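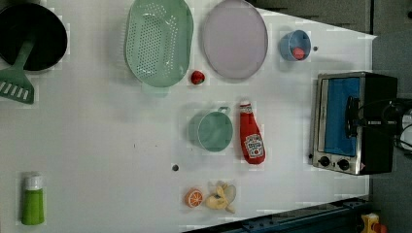

2 min read

Sarmiento adds a play kitchen table to its lending shelves

Families and preschool teachers who borrow toys from the Sarmiento Toy Library can now take home a full play kitchen set. The set is called Tusurar, and it was put together by Davwood, a small toy supplier that has worked with the library since February.

Tusurar covers the parts of a kitchen that young children see used every day. There is a mint-green colander, an oval plate in pale lavender, a light blue piece for small foods and a mug in a green close to the colander's. The food includes a strawberry, an orange slice, a partly peeled banana and a soft red ketchup bottle with a white cap. A toy toaster oven with a blue-tinted door and two black knobs goes with it, along with a frying pan and a green slotted spatula.

"Parents kept asking us for something a child could cook with on an ordinary table," said Amparo Ibarra, who manages lending at Sarmiento. "Most of the play kitchens we were offered are big pieces of furniture. They don't fit in a car with two kids and a stroller."

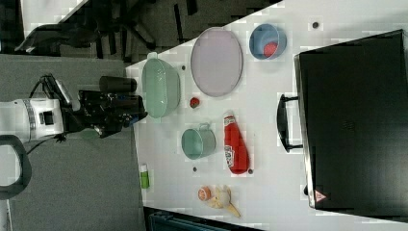 JADBRIDGE, 21 May 2024 - The Sarmiento Toy Library will lend the Tusurar set for 2 weeks at a time, at no charge to members. Eight sets are ready to borrow. Schools and home daycares may reserve one by phone or at the front desk.

The food pieces can be swapped. An ice cream cone with a cream-colored scoop and a round orange-peach fruit are among the choices, and a borrower can trade pieces at the desk during the loan. The strawberry is the smallest food in the set and is not meant for children under three.

"We chose colors a child can name," said Zulema Ocampo of Davwood. "Red ketchup, yellow banana, green cup. A teacher can ask for the red one and get an answer."

Davwood tested the set with 200 families before the final list of pieces was settled. A tea kettle was dropped after the test, and the colander was added in its place.

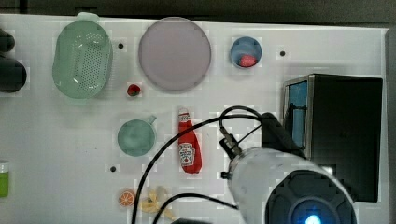

How to borrow a set

Members need a current library card and a phone number on file. Sets are picked up at the Sarmiento front desk and returned there. Please wipe the hard pieces with a damp cloth before bringing them back. The ketchup bottle is plush and should be left as is - staff will clean it.

Missing pieces should be reported at return. There is no fee for the first lost piece.

The toy library has 2000 members in Jadbridge and the nearby towns. Membership is open to any household or licensed daycare.

Press contact: Inmaculada Quintana, Sarmiento Toy Library, Jadbridge

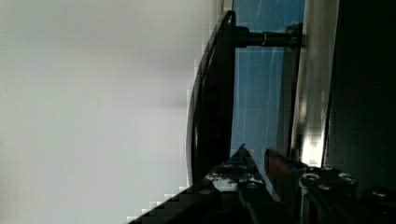
Blue panel and silver metal strip, close up. Photo: Sarmiento Toy Library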